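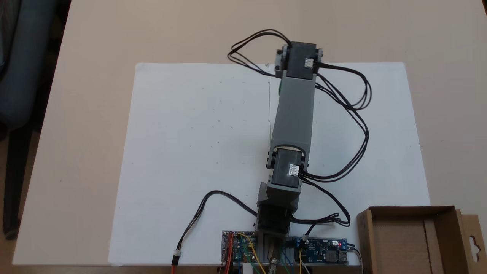 **Collado, Dec 24, 2025.** The little arm project at Draltel has gone quiet for the holidays, and it goes quiet with a nice number on the board: more than 3000 recorded examples, gathered one patient motion at a time since the work began in May.

Each example is a short run of the arm doing one small thing, such as reaching out, tipping its far end down or coming back to rest, and the learning system is later given the whole pile to work through (a slow business, and one that folks at the workshop seem to enjoy far more than they expected to!). A good afternoon brings in 67 of them. A bad one, when a cable works itself free or a joint gets stubborn, might bring in 12, and then everybody has a cup of tea and starts over in the morning.

The arm is a modest machine, gray plastic links with black servo motors at the joints, working over a big white sheet on an ordinary tabletop, with its circuit boards sitting right there beside the base. The group likes having the wiring out in the open, where a visitor can lean in and ask what goes where, and plenty of visitors have done just that.

The examples are kept in a shared collection called Pusex, which the sister workshop at Grulletti also adds to, and the two groups have been trading notes on how fast to move the arm and how long to pause between runs. So far they don't agree, and the letters back and forth have been very cheerful.

Recording picks up again after the break, starting with a set of 33 slower reaches that Grulletti has asked for.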